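Trandmont Film Forum » Training and Access
Thread: Devow sound recordist placements, applications open
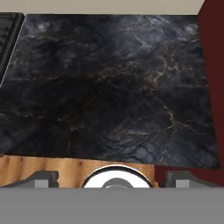

Terms of the placement
Posted by fuvon_office, March 30, 2022

Fuvon invites applications for 10 paid placements in location sound. Each placement lasts five weeks and begins in September. Applicants must not hold a prior screen credit in the sound department. A travel grant is available on request.

boomline4
Thank you for the notice. I would question the credit rule. Many people hold one credit from an unpaid short and have had no training at all.

fuvon_office
The rule follows the terms of the Devow grant. Unpaid student work is not counted as a credit.

reel_and_rule
I support the rule as written. The last round drew applicants with four or more features behind them, and new entrants were left out.

boomline4
That is a fair concern, but a limit on paid days would meet it better — a single credit says very little about experience.

fuvon_office
The point will be put to the Devow panel before the next round. The present terms stand.

mixdown_east
Is the Thomas stage still the training site? The notice does not say.

fuvon_office
Yes. Directions will be sent with offer letters.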